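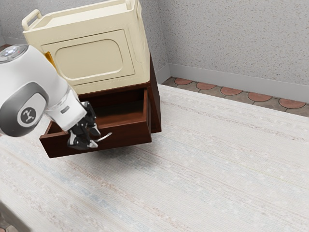 솔란지 카발칸티는 입문용 디지털 피아노를 고를 때 소리보다 건반을 먼저 눌러 보라고 했다. 소리는 나중에 헤드폰이나 스피커로 조금 바꿀 수 있지만, 건반의 무게는 바꿀 수 없다는 설명이었다. 나는 이 말을 듣고 조금 놀랐다. 그때까지 나는 매장에 가면 언제나 음색 버튼부터 눌렀기 때문이다.

나는 서른이 넘어서 피아노를 시작했다. 한국에 와서 산 첫 악기는 건반이 61개인 가벼운 키보드였고, 바이엘을 치는 동안에는 별로 불편하지 않았다. 그런데 소나티네로 넘어가니 왼손이 자주 건반 끝에 부딪혔다. 선생님 댁의 피아노로 같은 곡을 치면 손가락이 금방 피곤해졌다. 그래서 올해 봄부터 악기를 바꾸려고 여러 매장을 다녔고, 그 과정에서 비교한 세 가지 모델을 이 글에 적는다.

처음 쳐 본 것은 호리코의 입문 모델이다. 88건반이고 해머 액션이 들어 있으며, 저음 쪽이 고음 쪽보다 조금 무겁다. 음색은 6가지밖에 없다. 매장 직원은 이 점을 미안해하는 것 같았지만, 나는 연습할 때 그랜드 피아노 음색 하나만 쓰는 사람이라서 괜찮았다. 아쉬운 것은 페달이다. 기본으로 주는 페달이 작고 가벼워서 바닥에서 자꾸 뒤로 밀렸다. 동시 발음 수는 136이고, 페달을 길게 밟고 화음을 여러 번 겹쳐도 먼저 친 음이 갑자기 사라지는 느낌은 없었다.

플로시블로의 모델은 성격이 많이 다르다. 음색이 거의 100가지이고 리듬 반주도 들어 있다. 가족이 같이 쓰는 집이라면 이쪽이 더 재미있을 것이다. 하지만 동시 발음 수가 32라서 페달을 많이 쓰는 곡에서는 울림이 짧게 끊어졌다. 쇼팽의 녹턴을 천천히 쳐 보면 이 차이를 바로 알 수 있다. 건반은 호리코보다 가볍고, 빠르게 같은 음을 반복할 때 올라오는 속도가 조금 늦었다.

마지막은 구오의 슬림형이다. 두께가 얇아서 책장 옆의 좁은 자리에도 들어간다. 표면이 상아처럼 약간 거칠게 처리되어 있어서 손에 땀이 나도 덜 미끄러진다. 내장 스피커는 힘이 약하다. 볼륨을 절반 이상 올리니 저음에서 몸체가 같이 떨리는 소리가 났고, 헤드폰을 끼면 이 문제는 없어진다. 밤에만 연습하는 사람에게는 단점이 아닐 수도 있다.

스탠드 이야기도 해야 한다. 나는 페스토리아의 X자형 스탠드를 먼저 썼는데, 세게 치면 악기가 좌우로 흔들렸다. 흔들리는 악기 위에서는 작은 소리를 내는 연습이 어렵다. 네 다리로 된 스탠드는 더 무겁고 조립도 오래 걸리지만, 다시 산다면 처음부터 그것을 사겠다. 의자는 높이를 조절할 수 있는 것이 좋다. 팔꿈치가 건반보다 조금 위에 오도록 맞추면 된다.

카발칸티는 매장에 갈 때 자기가 외운 곡을 하나 준비하라는 말도 했다. 어려운 곡일 필요는 없고, 아주 여리게 치는 부분이 있으면 충분하다고 한다. 나는 그 말대로 평일 오전 조용한 시간에 가서 같은 여덟 마디를 세 악기로 계속 쳤다. 직원에게는 조금 지루했을지도 모르겠다.

결국 나는 호리코를 골랐고, 페달은 따로 샀다. 배송은 화요일에 왔다. 지금은 소나티네 2악장을 연습하고 있는데, 왼손은 아직도 생각보다 크게 들린다.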